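What the folding cell changed for us

I have worked in the packing hall at Sillico for 13 years, and for most of that time my hands smelled of paper. We make gift boxes, sleeves and folded inserts for small shops. When I came to this country I did not have many words, but folding did not need many words, and I was quick at it. I say this first so you understand that I am not neutral when I write about machines that fold.

The cell came in October. It was delivered by Boltex, who also built the frame and the safety fence, and the software is a package called Zenora. There are two arms on one table. My manager told us in the lunchroom that it would take the small orders first, the ones with strange shapes, which everybody thought was backwards. I also thought so. The straight inserts have been done by the old Verschueren line for years, and that line does 200 in the time I need to find my glasses. But the strange shapes were always done by people, because each one is a little different and the paper does not behave the same in dry weather and in wet weather.

For the first weeks my job was to stand beside the cell and write down every fold that went wrong. I had a clipboard with columns. Corner missed, crease not sharp, sheet moved, sheet torn. My colleagues called me the teacher, and some of them did not mean it as a compliment.

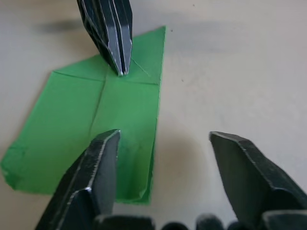
I want to write about holding, because this is the part of folding that I never thought about before I had to explain it. When I fold, my left hand keeps the sheet still and my right hand does the fold, and if you asked me ten years ago which hand was working I would have answered the right one. On the green sheet the closed black gripper does my left hand's job, with its tip pressed exactly where the long crease meets the one going across. I would put my thumb on the same spot. If you hold a sheet in the wrong place it turns a little, and a small turn at the first fold becomes an ugly corner at the last one. I tried to explain this to the engineers with my hands in the air, then with a napkin, and the napkin worked better.

So what did change? My wrists are better, I must say it. I used to wear a support on the right one from November until spring, and this year it stayed in the drawer. The target for the hand table was 160 pieces in a shift, and now there is no number for me, only a list of jobs to check. I thought I would enjoy that more than I do. With a number you know at the end of the day if you did well. Now I go home and I am not sure.

The talking is also different. At the long table we were sitting face to face and we talked the whole shift, about children and recipes and whose car was making which noise. The table is shorter now. Two people moved to dispatch, where the pay is a little better and the floor is colder, and one took early retirement and says she is happy. I see the others at lunch, but lunch is 30 minutes and someone is always on the phone.

I asked the company for two things and I got one of them. I asked that the people who used to fold should be the ones who are trained on Zenora, before anybody is hired from outside. This they agreed to, and I am now in the second course, with a dictionary beside me, learning words like "offset" and "approach angle." The other thing was that we keep one day a month of hand folding, so the skill does not go away. They said they will think about it. They are still thinking.

At home I have started to fold again in the evening, small boxes for buttons and for my neighbour's seeds. I notice my left thumb now, every time — where it goes, how hard it pushes. I am a little slower than I was. The corners are still good.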